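# Rullach pool gets its early swims back

Good news for us dawn paddlers: the Rullach pool is opening at 6 am again from July!
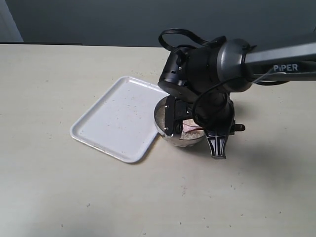
One regular reckons it's about time, and says she's been driving all the way to Maminano for a lap lane since the hours were cut. I feel her pain (and I've paid for the petrol).

Drusport, which runs the place, says two lanes will be set aside for slow swimmers, so I'll finally stop getting my toes tapped. Entry stays at $3 before 8 am. They've had 400 names on the petition at the front desk, mine included, and I may have nagged half my street into signing.

The kiosk won't open until 9, sadly, so bring your own coffee. Lockers still take the old gold coins.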